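About Closach

Closach writes about horse racing for people who bet on it a little, watch it a lot and have stopped believing most of what they read about it. We cover the flat tracks at Grestby and Geum, two-year-olds through older horses, and we go to the bigger stakes elsewhere when there is a local runner worth the drive.

We started out as a mailing list with 225 names on it. The complaint that got us going was a simple one: every preview we read had a horse "training sharply" and a jockey who was "confident." We went back through a full season of those and could not find one horse that had been described as training badly. Plenty of them finished last.

What we do

For each stakes race at our two tracks we publish a preview, the fractions, and a report the next morning. The preview says who we think will win and why we might be wrong. The report says whether we were. Old picks stay on the site, including the embarrassing ones, and we don't go back and soften the wording.

We are wary of workout times. A fast half mile on a quiet morning tells you that a horse ran a fast half mile, and depending on who was holding the watch it may not even tell you that. We print them because readers ask for them.

We are more wary of speed figures, our own included. The Fudanness number, which you will see next to each runner, runs up to 100 and is adjusted for track condition and wind. It does a fair job with sprinters on dirt. On turf we wouldn't lean on it, and for a horse with only 2 starts we leave the space blank. Some readers have asked us to fill it in with an estimate. We'd prefer the blank. 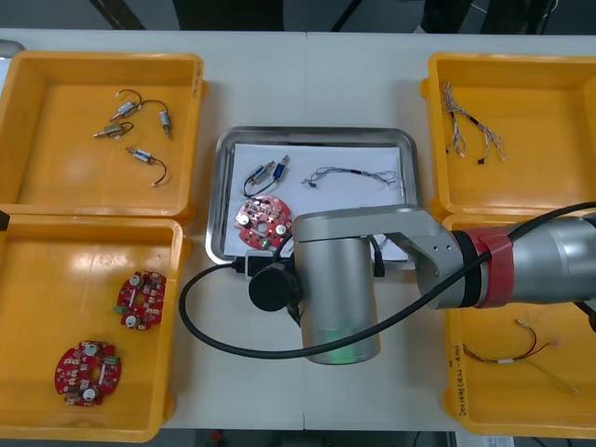 The archive now holds 3119 race charts, all checked against the track's own replay before they go up. Mistakes still get through. If you find one, write to us with the race and the date and we will fix the chart and put a note under it saying what was changed.

What we don't do

We don't sell picks. We don't take money from stables, sales companies or betting outfits, and when a trainer gives us a quote we ask ourselves what he would like us to print before we decide to print it. We don't name a Derby horse in November. Somebody always does, usually after one easy win against a weak field, and by spring that somebody is on to another horse.

We also don't promise you'll come out ahead. The takeout is what it is, and a site that says its readers beat it year after year should be asked for its records.

Getting in touch

Mail reaches us through the contact form. We read it on non-racing days, so a question sent on a Saturday morning will wait. Corrections go first, arguments about the Grestby rail bias go last.

Page last revised Monday, September 14, 2026.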